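Silver plate tarnishes in cardboard boxes but not in plastic bags

Posted by gistunano in Home > Storage and Care

I keep two groups of silver-plated chains and earrings in the same bedroom drawer. One group is in the white cardboard boxes the pieces were sold in. The other is in small zip bags. The boxed pieces turn yellow, then brown, within a few months. The bagged ones have barely changed. I polished everything in September and the same pattern came back. Humidity in the room is high in summer.

Is the cardboard causing this, or just the air? I would like to keep using the boxes because they stack.

odbridge
Both. Tarnish on silver is mostly silver sulfide. It forms from sulfur compounds in the air, and moisture speeds it up. Some cardboard and some glues also give off small amounts of sulfur. A box with a lift-off lid does not seal, so the air inside is replaced all the time.

Before changing the storage, take everything out of the boxes and sort it on a clean, smooth surface. A plastic sheet works well and can be wiped down afterward. Use a box lid as a tray for anything small enough to roll away.
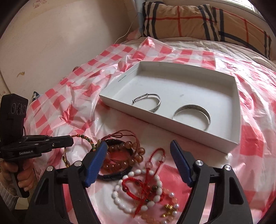
Jewelry and an open box lid on a checked plastic sheet.

Then put each piece in its own zip bag, press the air out, and put the bag back in the box. Add an anti-tarnish strip to each bag. Change the strips on the schedule printed on the packet. You keep the stacking and lose most of the air exchange. Wipe skin oil off with a soft dry cloth first.

Avoid PVC bags. Polyethylene is fine.

skamudmont77
just sand it off, i use 1,000 grit and then 3,000 and it comes up like a mirror. takes 2 minutes

odbridge
Do not do this on plate. The silver layer is very thin and 1,000 grit will go through it to the base metal. Abrasive paper is for solid metal only. For plate, use a treated silver cloth with light pressure and stop when the color is even.

gistunano
Bags inside the boxes it is. The ones I have are marked LDPE, so I will use those.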